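Kirkholm Manipulation Project
Minutes of the Data Collection Working Group
Held 4 Dec 2021, Stoltthorpe, second floor meeting room

Present: Fadime Duman (chair), Vivek Bhardwaj, Nigel Tunstall, Pankaj Kushwaha (minutes)
Apologies: Ward Verhoeven

1. Minutes of the previous meeting
The minutes were accepted with one correction. Under item 4, "retraining" should read "relabeling." Mr. Tunstall asked that the corrected copy replace the one on the shared drive.

2. Matters arising
The replacement power supply for the second station has been received from Fekico and fitted. Mr. Bhardwaj confirmed that the invoice had gone to Jaiswal for payment. The question of evening access to the building remains open and was carried forward.

3. Progress of collection
Mr. Bhardwaj reported on the household objects set. Operators are recording by teleoperation in sessions of 30 minutes, with a break between sessions. He noted that recordings made late in a session tend to show hurried approaches and more regrasping, and he proposed that the session length stay as it is until the May review. This was agreed.

Nine recordings were withdrawn from the set after checking. In each case the written instruction attached to the recording named a different object from the one picked up. The group agreed that these should be relabeled by a person who did not make the original recording, and returned to the set only after a second check.

Ms. Duman asked whether failed grasps were being kept. Mr. Bhardwaj replied that they are kept and marked as failures, but that operators do not all mark them in the same way. Some end the recording at the drop, others continue until the object has been recovered. Mr. Tunstall stated that either practice could be used for training provided it was applied throughout. It was agreed that operators will continue until recovery or until the arm has returned to its start position.

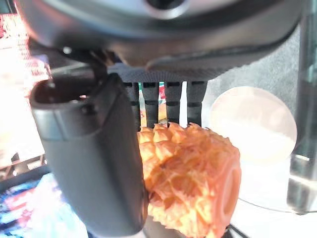
4. Wrist camera and labeling of contact
Mr. Tunstall presented his review of the wrist camera recordings and asked the group to settle when a grasp should be marked as begun. Annotators at present use the first frame in which the object appears to be touched. He pointed out that the two sides of the gripper are not alike and should be judged separately. With the orange pineapple, the broad gray finger lies against one flank while the tips of the black prongs rest on the scaled skin, and the lower part of the object is out of view. An annotator can therefore judge contact at the prongs and the finger but has no view of what is happening underneath. He recommended that "grasp begun" require contact on both sides, and that "lifted" be taken from the fixed overhead camera only.

Ms. Duman supported the recommendation. Mr. Kushwaha asked that the guide include examples with smooth objects as well as textured ones – annotators had told him that the guide in its present form was hard to apply to plain surfaces. Agreed.

There was some discussion of bright light on the left of the wrist view. Mr. Bhardwaj was in favor of leaving exposure settings alone for the remainder of this set, so that all recordings are made under the same settings. No decision was taken, and the matter will be raised again when Mr. Verhoeven is present.

5. Storage
Mr. Kushwaha reported that two drives are full and have been copied to the Stoltthorpe server. Drives are not to be erased until the copy has been verified and the log signed.

6. Actions
N. Tunstall – revise annotation guide, sections on contact and lift
V. Bhardwaj – arrange relabeling of withdrawn recordings; notify operators of the rule on failed grasps
P. Kushwaha – verify server copies; correct previous minutes
F. Duman – evening access; speak to W. Verhoeven on exposure settings

7. Any other business
None.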